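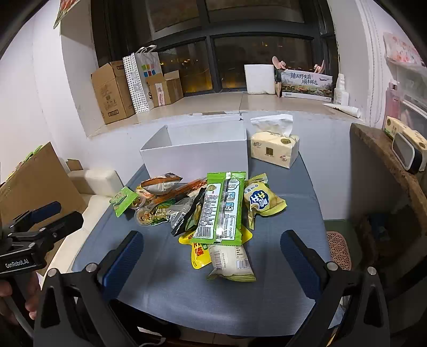 Prundura Clip-On Tuner and Practice Recorder

Sorrentino Music Supply > Accessories > Tuners and Metronomes
Item 982
Price: $69
Ships in 2 business days

We don't stock many gadgets that promise to do more than one job. Most of them tune badly, record worse, and end up in a drawer next to the capo that doesn't fit anything. So when the Prundura came in with the words "your complete practice partner" on the box, it sat behind the counter until March before any of us bothered to charge it.

It's a clip-on tuner with a small recorder built in. You clamp it to the headstock, tune up, press the side button and play. It saves what you played as plain audio, and you can listen back through headphones or copy the files to a computer with the cable. That's the whole product, whatever the box says.

What it does well

The tuner is good. It settles quickly on the low E, where cheap clip-ons tend to wander, and the screen can be read under stage lights. We tried it on two acoustics, a bass, a mandolin and a banjo. The banjo gave it some trouble, but banjos give everything trouble. Ukulele mode works if you remember to turn it on.

The clamp has rubber pads and a firm spring. Check with your maker before leaving any rubber pad on a lacquer finish overnight. The manual says the pads are safe on all finishes, and we have heard that one before.

What it does less well

The recorder picks up the instrument through the clamp as well as through a tiny microphone, and the mix between the two is fixed. Fingerpicking sounds fine. Hard strumming sounds like a guitar in a closet. It's good enough to hear that you're rushing the chorus. Nobody should be putting it on an album.

The makers claim 8 hours of recording on a charge. Latrice Hutchins ran ours down twice at the repair bench and got nowhere near that with the screen on. With the screen off she came closer. If you only want a tuner, the battery won't be a worry.

Then there's the "coaching" feature. It listens to you play and gives you a score. We are not sure what it's scoring. Reinaldo Pacheco, who has taught guitar upstairs for years, played the same piece carefully and then sloppily, and the sloppy one won. You can switch coaching off in the menu under Extras, and we suggest doing that before anything else.

Specifications

Type: clip-on chromatic tuner with audio recorder
Modes: chromatic, guitar, bass, ukulele, violin
Pitch reference: adjustable, A=440 by default
Charging: USB-C, cable included, no wall plug
Storage: built in, no card slot
Headphone jack: 3.5 mm
Metronome: yes, through headphones only
Color: black
In the box: tuner, cable, cloth pouch, manual

Should you buy it?

If you already own a tuner you like and a phone, probably not. Your phone records better than this does. The case for the Prundura is that it's already on the guitar when you have an idea, and it doesn't buzz with messages while you work the idea out – for some players that's worth the money. For a beginner, the plain Munau clip-on costs far less and tunes nearly as well.

Customer comments

Shiela Mercado
Bought it for the recorder, kept it for the tuner. The side button is easy to press by accident, so I have a lot of recordings of me putting the guitar back in its case. 3 stars.

Rogério Prado
Fine on my nylon string. The metronome click is thin and there is no volume setting just for the click, so it's either too quiet or your playing is too loud. Wish I'd known that before I ordered.

Diarmuid Ó Néill
Does it work with a Mac? The page didn't say.
Reply from the shop: Yes. It shows up as a drive, no software needed. There is an app called Ason that the manual keeps pushing, but you can copy the files without it.

Returns

Unopened units can come back within the normal return period. Opened units can come back too, minus a restocking charge, as long as the pouch and cable are with them. Please delete your recordings first.

Related items

Munau Clip-On Tuner
Replacement clamp pads, pair
Prundura charging cable, long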